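Isov pushes fix for script runner that dropped arguments with spaces

Isov has put out a patch for its Indance script runner after admins found that arguments containing a space were being cut off at the space, with no error and a cheerful exit code of zero.

The bug came in with the January release, which swapped out the old argument parser. Anything quoted in the job editor lost its quotes on the way to the endpoint agent. So a job told to clean up C:\Program Files\Whatever went looking for C:\Program and, finding no such folder, reported that it was done.

Mostly harmless, then. Mostly. A few admins had folders with names close enough to cause trouble, and at least one had a restart job aimed at a machine group called "Lab East" that went to the group called "Lab" instead. Mid-morning, people logged in.

Thảo Phí, who looks after endpoint scripting at Walczak, was first to post about it on the Isov forum. She had a disk cleanup job running nightly against 938 machines and it was coming back green every time. Then the free space alerts started.

"Green across the board and the disks were filling up," she wrote. "I spent most of a day blaming the scheduler."

She ended up adding a line at the top of the script that wrote every incoming argument to a text file, one per row, and ran it by hand against a single desktop. First argument, half a path. Second argument, the other half. After that it was quick to reproduce and the thread filled up with people finding the same thing in their own logs.

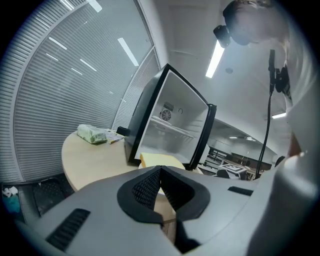 3 min read

Isov confirmed the bug the same afternoon. Narendra Katiyar, who runs the agent team there, said the new parser was joining arguments into one string and then splitting it again on the far side, and the step that puts quotes back had been left out of the Windows build. Linux and Mac agents are not affected. Neither are jobs which pass parameters by name through the newer parameter panel, as those travel as a seperate list and never get joined.

The patch is agent-side only. Console stays on the same build. Agents that check in on the default schedule should pick it up on their own, but sites that pin agent versions will have to unpin or push the update manually. There's a report in the console under Agents that lists whatever is still on the old parser — sort by version, the bad ones go to the bottom.

A few things to know before updating.

Workarounds break. Anyone who got around the bug by doubling up quotes or escaping them with a backtick will now get those characters passed through to the script as is. Isov says to take the workarounds out first, then update. Phí said on the thread she had 20 jobs to edit and did them with a find and replace on the exported job file, which worked except for one that had quotes inside quotes.

Exit codes are still your problem. The runner reports what the script reports. If a script checks for a folder, doesn't find it and exits normally, the job goes green. Katiyar said the team is looking at a warning when the number of arguments recieved doesn't match the number in the job definition, but no date on that.

Logs are worth a look too. The agent keeps job logs for 52 days by default, so runs from right after the January release may already be gone at sites that took it early. Export now if you need them for an audit.

Grerdale, which resells Indance to school districts, has told its customers to hold all scheduled jobs with a path in them until the agents are updated. That seems heavy-handed to some on the forum — a job that only takes a machine name or a process ID is fine, and plenty of districts have nothing else — but Grerdale says it would rather have customers check every job once than guess which ones are safe. It is running a help line for those updates, mornings only.

Isov has not said whether the old parser will come back as an option. Several people have asked. Katiyar's last reply on the thread was that the old one had its own problems with semicolons and he did not want to support two.

Release notes are on the Isov download page. The known issues list hadn't been updated when we checked.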